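The House on Zindow

The unit woke at 4 in the morning with a complaint about its left hand, and I was on shift, so it was my complaint too.

I worked nights then for Steklow, which kept a two-armed machine running around the clock in a house that did not exist. The house was called Zindow. It had floors, doors, a landscape on the wall and no plumbing. The machine's whole job was to go from room to room opening things, and my whole job was to see that it stayed fit to. You would think a robot made of arithmetic would never need looking after. My mother thought so too, and asked every November when I was going to get a job with oil in it.

The complaint said ALIGNMENT, and then a number, 1532. I looked up 1532 in the Cimen manual, which runs to 501 pages and was translated by somebody in a hurry. "Arm is not in opinion of where it is," it said. "Make agree."

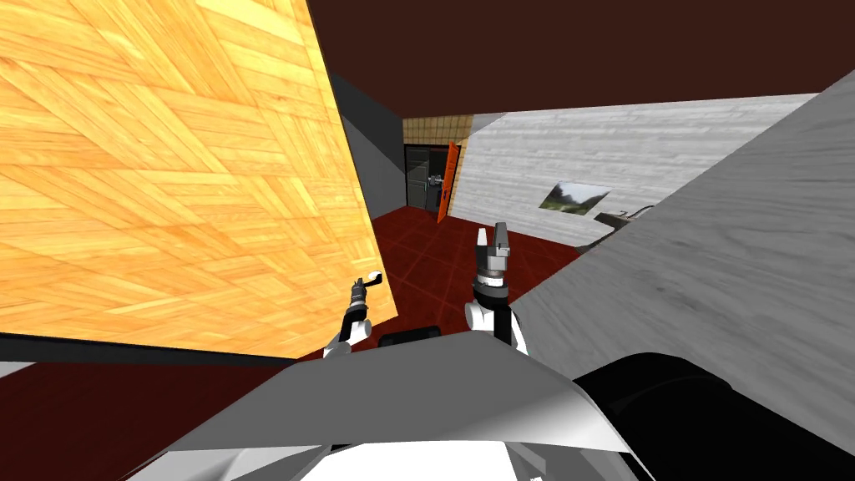

So I set about making agree. The first step in any repair, real or otherwise, is to stop the thing from doing what it was doing, and the machine did not care to be stopped. It had its mind on the door. I sent the hold command and it held, in the way a dog holds at a curb. Then I sent it again, with the checkbox ticked, and it held properly.

"State reason for stop," it wrote.

"Your wrist is out," I typed.

"Wrist reports in."

"The wrist would say that."

There was a pause while it thought this over, or while the server did something else. Steklow paid for the cheap server.

The manual gave 13 steps for a wrist. Step one was to confirm that the arm was attached to the robot. Steps two through five were the same step in different moods. At step six I had to open each gripper all the way and bring it up to something with a good straight edge, so that what the hand believed could be checked against what the house knew. In a real shop you'd use a machined block. At Zindow I used whatever the decorators had left me.
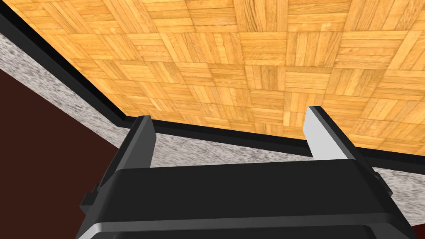

The decorators were a firm named Dogbe, and I had never met them, but I held views. They had been given a house with no budget limit and no weather and had gone out and covered it in parquet, as if the stuff were about to be banned. Still, I'll say this for them: the slab I picked had a narrow black strip running around its rim, with a clean corner in it, and a clean corner is a gift at that hour. I lined up the left finger with the bend and asked the machine where it thought it was.

It gave me three numbers. I asked the house for the same three numbers. The first two matched. The third was off by the width of a fingernail, a distance that in a kitchen means nothing and in a gripper means a broken cup, or would, if anybody had remembered to model the cups.

"You're off," I typed.

"House is off," it wrote.

I had not considered that. It was an annoying thing to have to consider. I went back to the manual, where step seven said, "If robot is not wrong, see other manual."
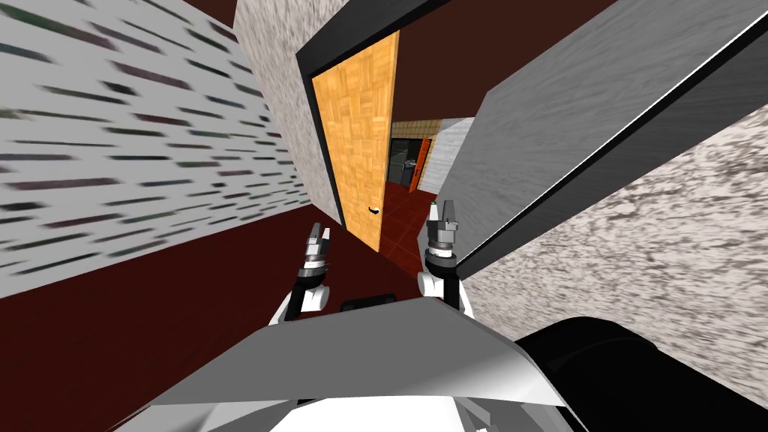 The other manual was kept in a cabinet on the day side, and the day side had the key. I wrote to them. Then I sat with my coffee and watched the machine not move, which it did very well, and I thought about the night in my first month when I had reset the whole shoulder over a fault that went away by itself while I was washing my hands.

At 5 I checked the change log, as I should have done at 4. Somebody at Dogbe had been in after supper to touch up the parquet. The note read, in full, "nicer now." They had made the slab thicker by a fingernail and told everyone except the part of the house that answers questions.

I put the thickness back. I asked the machine and the house for their numbers again and got the same three from both. The complaint cleared. I closed the grippers, opened them, closed them, opened them, which is step 12, and at step 13 I signed my name to say that I had repaired a wrist. There was no box for repairing a slab.

"Wrist reports in," the machine wrote.

"I saw."

"Wrist reported in before."

"I know it did," I typed, and let it go.

It swung around the corner faster than it needed to – I had it limited to 3 on the speed dial, and it used all 3 – and headed for the far end of the hall, where there was another door.
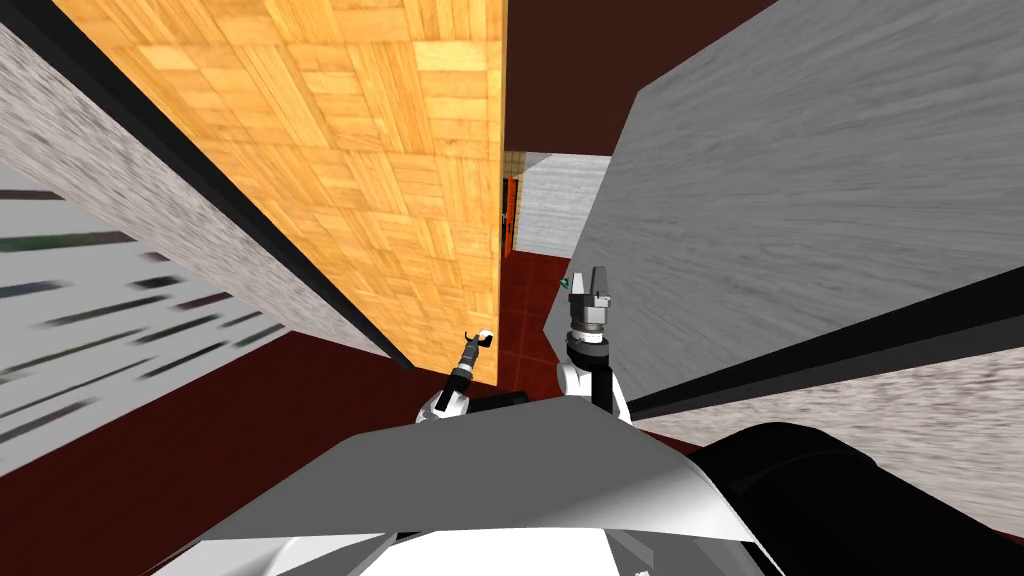
Zindow, hallway, both arms forward.

The day side wrote back at 6. They had found the key but not the manual, and did I still want the key?

I said to leave it on the desk.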